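Hernon Kitchen Table Set

Maintained by Tracey Stockdale. Current release: Doririco, 463 files.

Contents

The set covers one brown tabletop with small kitchen things on it. Two ears of corn share a round wicker basket. 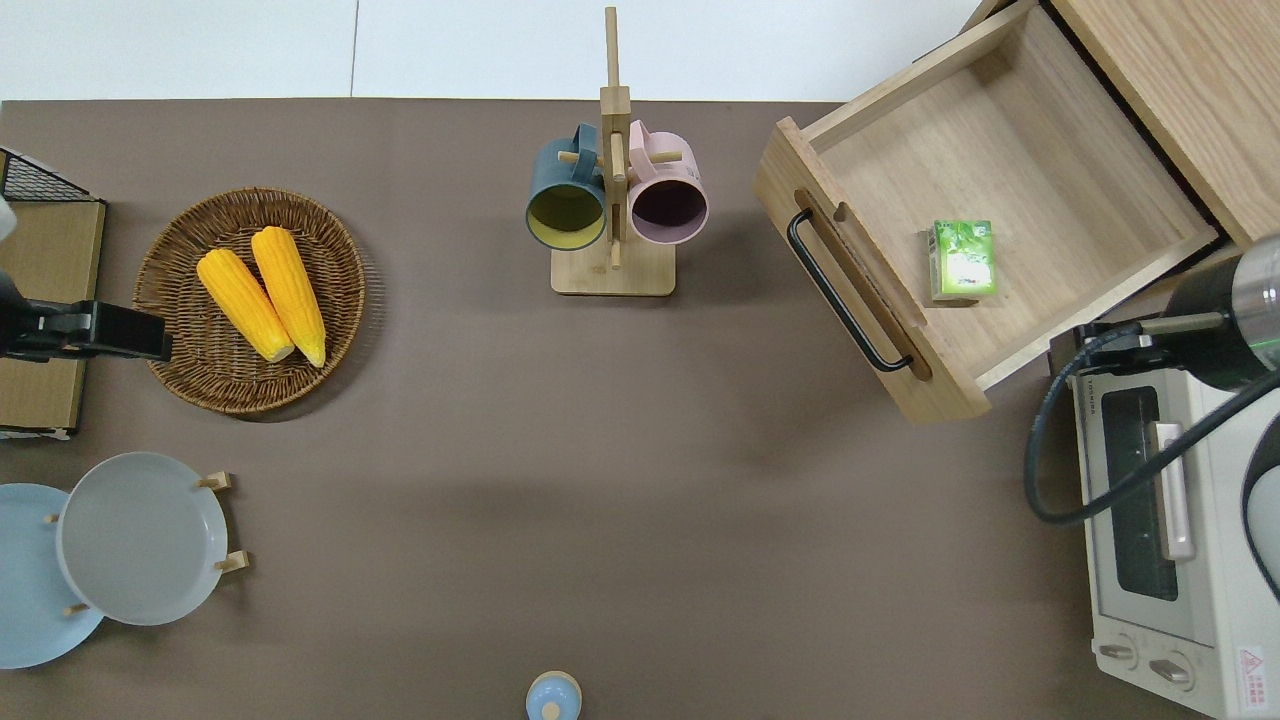

Mugs are labeled by outside color, teal or pink. The mug tree has its own label. 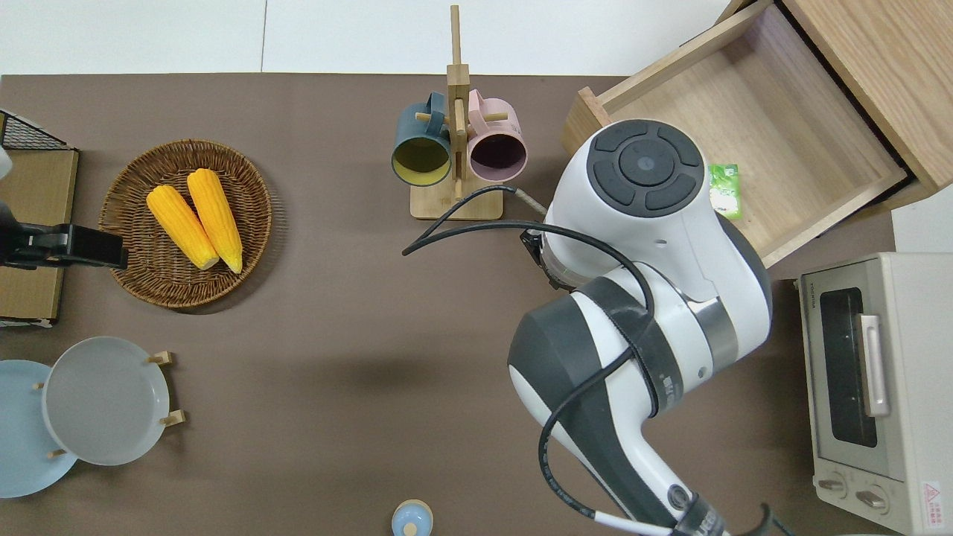 Plates are labeled the same way: gray, blue, yellow. The drawer is labeled separately from its cabinet. 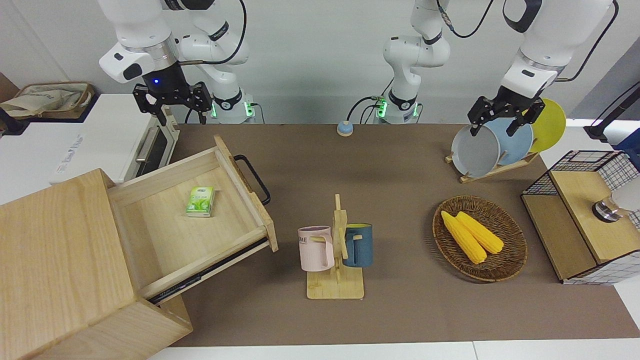
Known issues

Files 50 to 100 use the old label "stand" for the mug tree.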